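Grasping From a Smear

Most manipulation pipelines treat motion blur as a defect. Frames that fail a sharpness test are dropped, and the controller waits for a clean one. On a camera that travels with the gripper, that policy gets expensive, and the arm spends much of its time standing still.

Elango Hegde and Jianhua Su, who run the manipulation group at Grolstead, took the other route. Their method, named Bhat, keeps the blurred frames and trains on them. The network estimates a grasp point for each piece on a chessboard along with a spread, a measure of how far off that point may be. A piece with crisp edges gets a narrow spread. A smeared one gets a wide spread, and the planner holds off closing the fingers until later frames bring the number down.

Chess was chosen for its geometry. The squares give a fixed grid for checking position error, and the pieces range from the simple round head of a pawn to the lopsided outline of a knight.
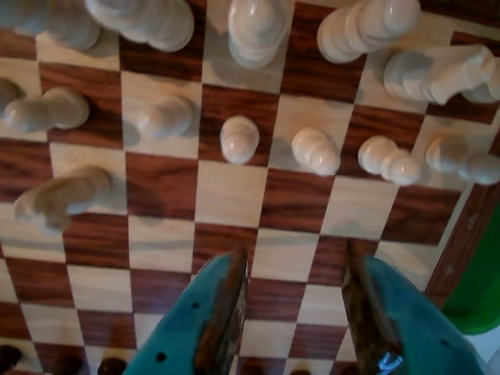

The gripper's turquoise fingers, open over the board. Sharpness varies widely among the white pieces.

Training used 2538 frames recorded during arm motion. A further 597 were held back for testing. Labels were set by hand at the base of each piece, where it meets the board, because the top of a piece shifts more with viewing angle.

In trials the arm attempted 127 pickups with no pause for a sharp frame. It missed 4. All of the misses involved knights, and in each case the fingers closed across the muzzle instead of the neck. Su attributes this to the labels. A base point says where a knight stands and nothing about which way it faces, so the planner falls back on a default finger angle.

A revised version adds a heading estimate for knights only. Hegde expects it to slow the network slightly and has not yet measured by how much. The group also plans to repeat the trials on the Trikport arm, which moves faster and carries its camera closer to the fingertips. Those runs are scheduled to begin in February.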